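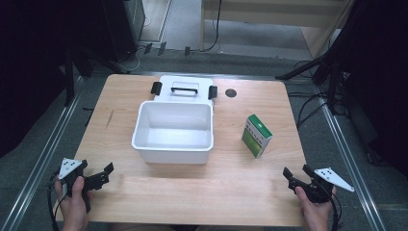

Plullow asks if she must stop using her retinol cream before a facial, and for how many days, because the reception and the website told her different things. The website was old, and we are sorry for the confusion. Please stop retinol and any acid product five days before your visit. If you forgot, come anyway and tell us, and we will choose a milder treatment.

Home | Treatments | Prices | Gift Vouchers | FAQ | Contact

Print this page | E-mail to a friend

How long does a first facial take?
The first visit to Wuketti takes longer than the next ones. We sit with you for a short talk about your skin, your allergies and your medicines. After this the treatment itself lasts one hour. If you book the Venter facial, please add thirty minutes.

Can I come with make-up on?
Yes. We remove it at the start. Only for eyelash tinting we ask you to come without mascara, also without the waterproof kind, which leaves a little oil on the lashes.

I am pregnant. Which treatments are possible?
Most classic facials, manicures and pedicures are fine. We do not do chemical peels or electrical treatments during pregnancy. Please write it on your form even if it is very early, the form is read only by your therapist.

How long before my wedding should I begin?
For a series of peels, begin at least three months before. A single facial is best one week before the day. We do not recommend to try something new in the last two days.

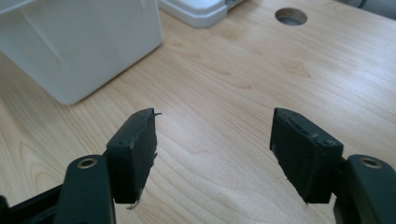 If you marry in June, please book early, as this is the month when our Saturday hours at the Gurkum salon are taken first. Trial make-up can be done on any other day of the week and it is paid separately.

Why is my skin red after waxing?
Some redness is normal and it usually goes away by the next morning. Wear loose clothes, and leave the sauna, the pool and perfumed lotion for 2 days. If you see blisters, or the redness becomes stronger, call your doctor first and then us.

What does a course cost?
A course of 9 facials is 807 and must be used within one year. The shorter course is 400. You can pay in two parts, the second part is due at the third visit. A course can be given to another person one time, if you tell us in writing.

What if I must cancel?
Please call one day before. With shorter notice we keep half of the price. For illness we do not keep anything.

Do you treat teenagers?
Yes, from the age of fourteen, with a parent present at the first visit. For strong acne we ask that a dermatologist sees the skin before we begin.

Last updated 27 May 2026

Filed under: Skin Care Questions, Before Your Visit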